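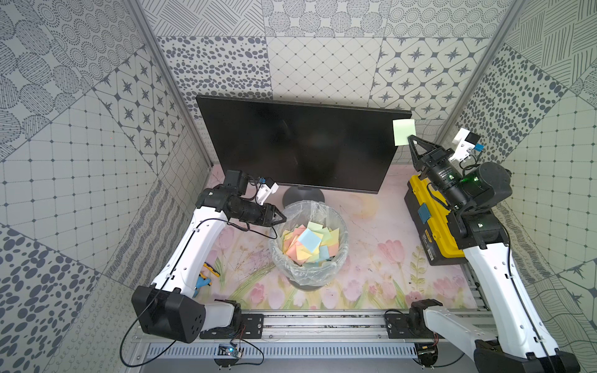
The sellers never mentioned the driveway, Cempaka Gunawan wrote to her agent in June, and it never crossed my mind to ask whether it was mine.

Chapter 7
Easements and Access

It wasn't hers. The driveway ran 700 feet from the county road to her garage, and she owned the last stretch of it. The rest crossed the neighbor's pasture, where it had been laid down by a previous owner who got along well with the neighbor's father. Everybody had used it. Nothing had been written down. Then the pasture was sold, the new owner put up a gate, and Gunawan learned a good deal of property law in one weekend.

Her letter turns up again at the end of the chapter, where you will be asked to draft the agent's answer. The agent's real answer was short and involved the phrase "as we discussed," although they had not.

Most people who buy land believe they are buying a shape on a map and everything inside it. What they get is a bundle of rights, and some of the bundle may already have been handed out. An easement is a right to use land that belongs to someone else for a particular purpose. The power company may have one along the back fence. The family behind you may have one down the side yard. You still own the ground, you still pay the taxes on it, and you still get to mow it, a privilege that the holder of the easement will rarely fight you for.
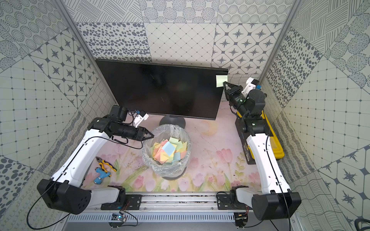
Two terms will come up on nearly every page from here on. The dominant estate is the parcel that benefits from the easement. The servient estate is the parcel that puts up with it. Students mix these up on the first quiz every year, so it may help to picture the servient owner standing at the window, watching the dominant owner drive past.

An easement that benefits a parcel is called appurtenant, and it normally goes along with the land when the land is sold. One that benefits a person or company, whatever they happen to own nearby, is called in gross. The strip held by a pipeline company is the usual case.

We will work with one made-to-order headache throughout the chapter, the Jodside tract. Jodside was a single farm until its owner split it into 5 lots and sold the front ones first, as they were prettier. The back lot, known locally as Drerano, touches no public road at all. The deed to the lot in front of it mentions "a lane, 20 feet in width, for the use of the owners to the rear." It doesn't say where the lane goes. It doesn't say who fills the potholes. A later deed leaves the lane out entirely, perhaps to save ink.

Before you read on, jot down what you would tell a buyer who wanted to make an offer on Drerano by Friday. Keep the note. Most readers change their minds at least once, usually in the section on necessity and again in the section on abandonment.

7.1 How Easements Are Created

The safest way is in writing, signed by the owner of the land being burdened and recorded with the county. This is called an express easement. It should describe the location, the width, the permitted use and the party who pays for upkeep. Many of them manage two of the four.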